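Why Flatbread Has Layers

Some flatbreads pull apart into thin sheets when you tear them. Others are one solid piece. The flour, water and salt can be the same in both. The difference is fat, and the way the dough is folded.

What is in the dough

Wheat flour contains proteins. When flour gets wet, two of these proteins join together and make gluten. Gluten is stretchy. Kneading the dough lines the gluten up, so that the dough can be pulled thin without tearing.

After kneading, the dough must rest. Gluten that has just been kneaded is tight, and it springs back when it is rolled. Resting lets it relax. A dough made before lunch is much easier to roll in the afternoon.
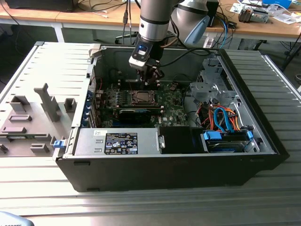

What the fat does

Fat and water do not mix. If melted butter or oil is brushed on a sheet of dough, the dough on one side of the fat cannot stick well to the dough on the other side. Fold the sheet in half and there are 2 layers with fat between them. Fold it again and there are four. Each fold doubles the number.

Some cooks do not fold the dough flat. They roll it into a rope, then wind the rope into a coil like a snail shell, and press the coil down. The layers then run in a spiral.

What happens in the pan

Water boils at 100 degrees Celsius. The pan is hotter than that, so water in the dough turns to steam. Steam takes up far more space than water. It pushes on the layers, and where there is fat between them, they move apart. This is why the bread puffs up.

The outside of the bread dries out first. Once it is dry it can get hotter than boiling water, and it begins to turn brown. Browning gives the bread most of its toasted smell.

If the pan is too cool, the water leaves slowly and the bread goes hard before it can puff. If the pan is too hot, the outside burns while the middle is still raw dough.
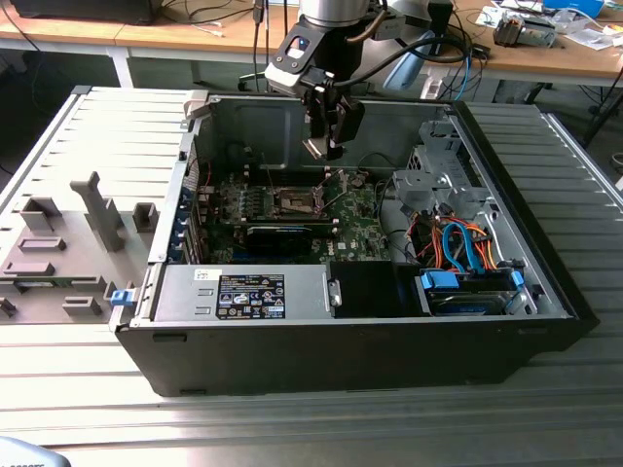 Desktop computer with the side panel off. The main board is green.

Try it with paper

Take one sheet of paper and fold it in half. Count the layers. Fold it again and count again. Write down the number each time - two, four, eight, sixteen. Stop when the paper will not fold neatly. Dough has the same problem. With too many folds the layers become so thin that they press back into each other.

Words to know

Gluten: the stretchy material made when wheat flour gets wet.
Knead: to push and fold dough again and again.
Steam: water that has become a gas.

Ask an adult before using a stove. Hot fat can splash, and steam burns skin.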